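About Burkbridge Kitchen School
By Jérémie Besson
July

Burkbridge runs small cookery and food-packing classes in Ilten.
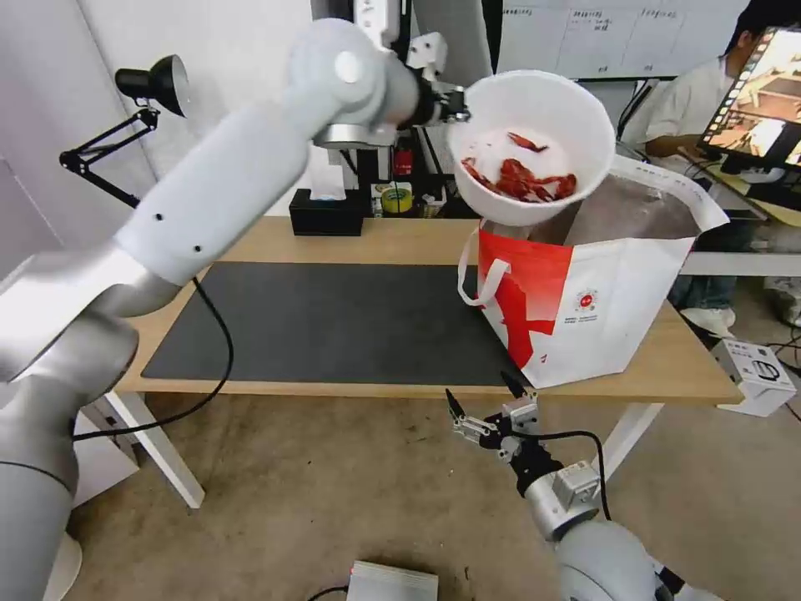

Packing comes first in every course. Learners start with a white bowl and a red-and-white paper bag.

We teach over 50 people a year.

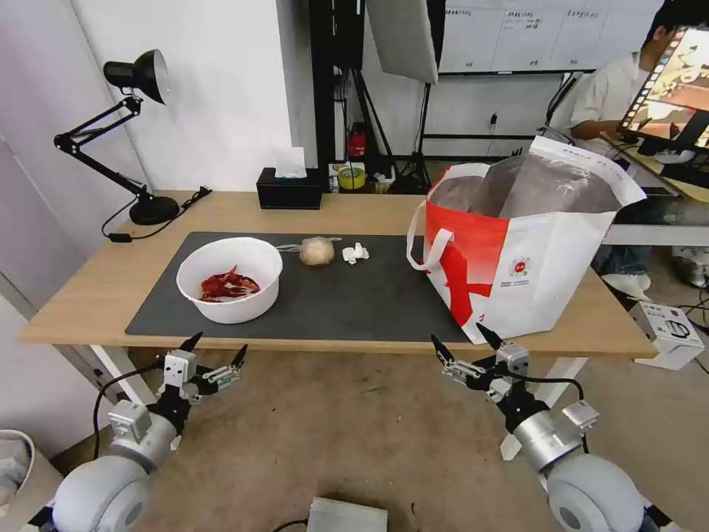 Gaurav Chaudhary wrote that he came for the cooking and still uses the packing.

Classes last 2 hours.

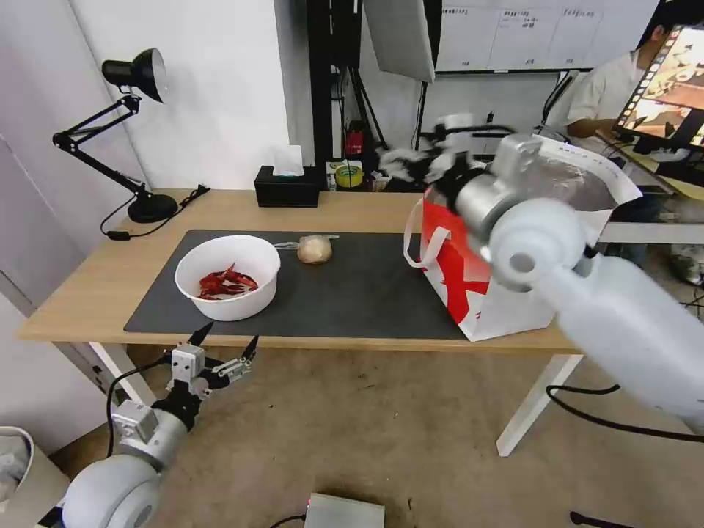 The shopping bag on the table.

Tea is included. 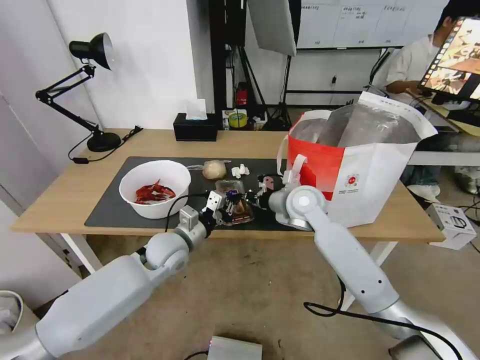 Bowl, bun and bag on the dark mat.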